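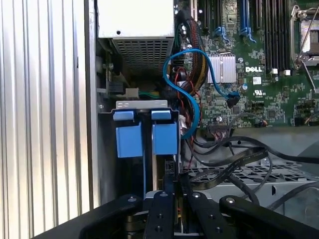 Violeta Ojeda would begin this chapter by asking who paid for the dashboard. She ran customer accounts at Uretti, a small lender, and her view was that most firms buy analytics first and look for a question later.

Chapter 8
What the Numbers Leave Out

Sellers of analytics software like to say that a business which measures everything will understand its customers. The claim deserves a harder look than it usually gets. A click is a record of a finger on a button. It says very little about why the customer pressed it, or whether she meant to.

Take Gritdale, a savings firm with 900 active users of its app. In May it moved the "help" link to the front page, and 389 people opened it in the first week. The product team reported a success - customers were "engaging". Ildikó Gulyás, reading the same report, thought they might simply be lost. Both readings fit the figures, and the report gave no means of choosing between them.

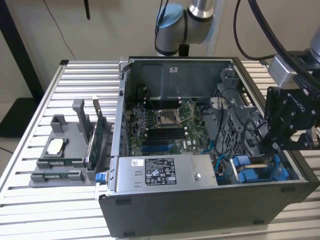 What would have settled the matter? A handful of phone calls to people who had opened the link, and a record of how many opened it before it was moved.

Gritdale had neither. It did have a contract for 600 tracked events, most of which no report ever used.

We return to Gritdale in the exercises. The first section deals with events and how they are named, a dull subject that causes more bad decisions than any faulty sum.

8.1 Naming an event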